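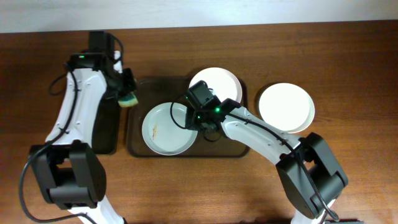

Figure 11-1. Serving tray, white dishes and two-sided sponge at the table.

SECTION 11. TABLE CLEANING: DISHES, SERVING TRAY AND TABLETOP

11.1 Scope

This section applies to all Simby dining sets placed in Mikwood residences. A dining set consists of the wooden table, the dark brown serving tray and the white dishes issued with it. The section covers the first wipe of dishes at the table, the cleaning of the tray, and the care of the tabletop before and after each meal. Full washing of dishes is covered in Section 12. Repair of the table finish is covered in the separate Vrabec finish guide supplied with the furniture.

Residents and staff are asked to follow the steps in the order given. Dishes are always cleaned before the tray, and the tray before the tabletop.

11.2 Items Required

One two-sided kitchen sponge, yellow with a green scouring layer
One bowl of warm water, not above 100 degrees Fahrenheit
Mild dish soap
Two dry cotton cloths, one for dishes and tray and one for the tabletop only
One folded towel to stand under the bowl

Sponges are issued with the set and are replaced on Wednesday with the regular linen delivery. A sponge that has begun to come apart between the yellow and green layers should be discarded at once and a new one requested from the Casik supply desk on the ground floor.

CAUTION: Do not use steel wool, powdered cleanser, bleach or any product containing ammonia on any part of the dining set.

11.3 Choosing the Correct Side of the Sponge

The yellow side is for general use. It may be used on the front and back of every dish, on the rims, and on the whole surface of the tray.

The green side is for dried food on the white dishes only. It must not be used on the tray, which has a glossy surface, and it must not touch the tabletop. Dull patches on a tray are nearly always caused by the green side and cannot be polished out.

Before starting, wet the sponge fully and squeeze it until it no longer drips. A dripping sponge is the most common cause of water marks on the table.

11.4 Preparing the Table

1. Remove glasses, flatware, paper napkins and any food that is to be kept.

2. Place the tray flat on the tabletop, well away from all edges. Both short ends should be easy to reach from where you stand or sit.

3. Place the folded towel beside the tray and set the bowl of water on it. Keep the bowl on the side of your working hand.

4. Check the table under the tray for crumbs or grit. Brush these away with the dry tabletop cloth before the tray is moved again. Do not slide the tray over them.

5. Set the used dishes on the tray in a single layer. If all the dishes do not fit without touching, leave one or more on the table beside the tray and bring them over in turn. Clean dishes may also wait on the bare table provided their undersides are dry.

NOTE: Dishes should not be stacked while food remains on them. Sauce pressed between two dishes transfers to the unglazed foot of the upper one and is difficult to remove.

11.5 Wiping the Dishes

1. Scrape loose food into the compost container. Use a rubber or silicone scraper.

2. Hold the dish steady on the tray with one hand. Do not lift it over the bare wood while it is wet.

3. Apply one drop of soap to the yellow side of the sponge and wipe the inside of the dish from the center outward. On shallow plates with a raised rim, follow the angle where the basin meets the rim, as food collects there.

4. Inspect the inside for remaining stains. Orange or brown streaks left by tomato, curry or chili oil show clearly on a white dish and should be treated before the dish is put aside.

5. For such streaks, turn the sponge over and rub lightly with the green side in small circles. Rinse the sponge and repeat as needed. If the mark remains after the third attempt, cover it with a little soapy water and leave it for 11 minutes, then wipe again with the yellow side.

6. Turn the dish over and wipe the underside and foot.

7. Rinse the sponge in the bowl, squeeze it out and wipe the dish once more to remove soap.

8. Dry the dish with the dish cloth and place it on the bare table beside the tray, or carry it directly to the kitchen.

Replace the water in the bowl when it becomes cloudy or when a film of oil can be seen on it. For a full table this will normally mean one change of water during the dishes and a second before the tray is started.

CAUTION: Do not strike the rim of a dish against the tray to loosen food. Rims chip easily. A chipped dish is to be taken out of use the same day and returned to the Casik supply desk.

11.6 Cleaning the Tray

The tray is cleaned once all dishes have been removed from it. Because the surface is very dark, soap residue and dried water show more on it than on the dishes, and a tray that has been washed but not dried will usually look as if it has not been cleaned.
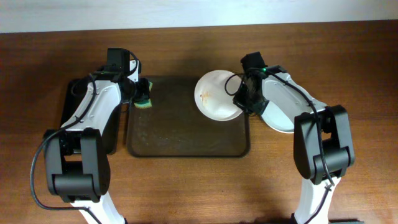
Figure 11-2. Sponge held over the upper-left corner of the tray. Light water spots and pale streaks can be seen on the inner surface.

1. Change the water. Rinse the sponge until no suds appear when it is squeezed.

2. Begin in the upper-left corner. Lay the yellow side flat on the tray and wipe in straight, overlapping passes from left to right, working toward yourself. Left-handed users may begin in the upper-right corner and reverse the direction.

3. Wipe the inside of the raised rim separately, going once around the full perimeter. Press the edge of the sponge gently into each rounded corner.

4. If the surface feels greasy, repeat steps 2 and 3 with one drop of soap, then again with clear water.

5. Dry immediately with the dish cloth. Start with the lower part of the tray, where water tends to gather if the table is not perfectly level.

6. Look across the tray at a low angle toward a window or lamp. Smudges and spots not visible from above will show as pale marks. Buff these with a dry part of the cloth.

7. Lift the tray with both hands, wipe the underside and dry it before setting it down again.

NOTE: Persistent white spots are mineral deposits from hard water. Moisten the cloth with equal parts white vinegar and water, hold it on the spot briefly, then wipe with clear water and dry. Do not allow the vinegar mixture to run onto the wood.

CAUTION: The tray is not suitable for the dishwasher, the microwave or the oven. Do not place hot pans on it.

11.7 Caring for the Tabletop

The tabletop is stained wood with a protective finish. It will withstand ordinary use but should not be left wet.

1. Remove the tray, the bowl and the towel.

2. Blot any standing water with the dry tabletop cloth. Do not rub until the water has been taken up.

3. Dampen one corner of the cloth with clear water and wipe in the direction of the grain. Soap is not required for daily cleaning.

4. Dry at once with the remainder of the cloth, again following the grain.

5. Check the edge nearest the wall. Where the table stands against a painted wall, water can collect unseen along the far edge and stain both surfaces. Pull the table forward if the edge cannot be reached in comfort.

Pale rings that appear after a damp dish or tray has been left standing will often fade without treatment within a day. If a ring can still be seen after that time, refer to the Vrabec finish guide. Do not apply furniture oil or wax from other suppliers.

11.8 Storage

Store the tray upright in the rack under the counter, or flat with nothing on top of it. Dishes may be stacked once fully dry, to a height of no more than 11 per stack.

Rinse the sponge, squeeze it out and stand it on its long edge in the sink holder. It is not to be left on the tray or on the tabletop, including between meals. Hang both cloths separately. The tabletop cloth should not be used for dishes at any time, and cloths that have been mixed up are to be placed with the laundry and replaced with clean ones.

11.9 Requests for Replacement Items

Replacement dishes, trays, cloths and sponges are available from the Casik supply desk. Please quote "Simby dining set" and the residence number. Damaged items should be brought to the desk where possible. Requests received before noon are normally filled the same day.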